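4.3 Comparing Two Gripper Sets on Soft Items

Complete this procedure after the arms have been calibrated according to Section 4.2. Use the same garment and the same hanger for both gripper sets.

1. Install the Novitum fingers on both arms and tighten the mounting screws.
2. Set the grip force to 40 percent in the Bevach controller.
3. Place the garment flat on the table with the waistband toward the hanger.
4. Move both arms to the start position with the fingers open.

Caution: Keep hands off the table whenever the arms are powered. 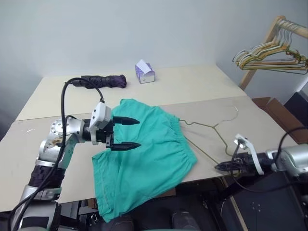 5. Lower the left gripper until the fingertips touch the fabric, then close it slowly. If the fabric slips, open the fingers and repeat the approach from the same height.
6. Run 6 trials and record each result on the comparison sheet.
7. Power down, install the Olano fingers, and repeat steps 2 through 6.

Note: The cable from each wrist sensor must have enough slack for a full turn of the wrist. A tight cable can shift the sensor and make the two sets of results impossible to compare.

If the controller shows code 103, stop the test and check the sensor connection before clearing the code.

Completed sheets are to be sent to Chanida Pongsiri. Requests to change the force setting require written approval from So-ying Wu.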